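# Trying out the Hellirus kit: grip practice without the breakage

August 2024

Eleven weeks with this thing and I'm still finding menus. The Hellirus is a simulation kit from Genwood, sold out of their Trastdale office, and the pitch is simple. You rehearse pick-ups on screen, with odd objects, before any real gripper goes near a real shelf. Museums, auction houses, anyone with old stuff that can't be dropped.

Price first. $814 for the base license, one seat, one year. The object pack is $279 on top. Steep? A bit. You'll want the pack though, the base set is mostly boxes and cylinders and you get bored by lunch.

Setup was fine. Download took forever, install was quick, then a driver complaint that went away after a restart. The manual is 44 pages and reads like it was written in a cab. Skip to the chapter on finger limits. Skip the rest.

What's good: the objects. Long, lumpy, tapered things with no flat side anywhere, which is exactly where a two-finger gripper gets into trouble. Surfaces look handled. You can load up to 200 of them in a session, and swapping between them is quick on a decent desktop. On my laptop, less so. Fans going like mad.

What's not so good: shadows. Hard, jagged, stair-stepped edges all over the background when the light is set low. Turning up the quality setting helped some, slowed everything down more. Genwood says a fix was promised for June, and it didnt make my build.
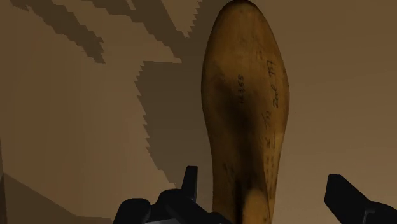

Approach angle is the setting I ended up using most. Come in from the narrow end, slow, fingers wide, then close one side at a time if you need to. The default wants to center both fingers and it gets fussy about anything lopsided. Switch it off. It's under Advanced, then Advanced again, dont ask.

Compared with Yammine, the obvious rival, Hellirus has better textures and worse help. Yammine's support desk answers the same day. Genwood took four days to answer me, then sent a link to teh manual.

Would I renew? Probably, if the shadow fix lands. Small collections should ask for the one-month trial first. It's not on the price page, you have to email.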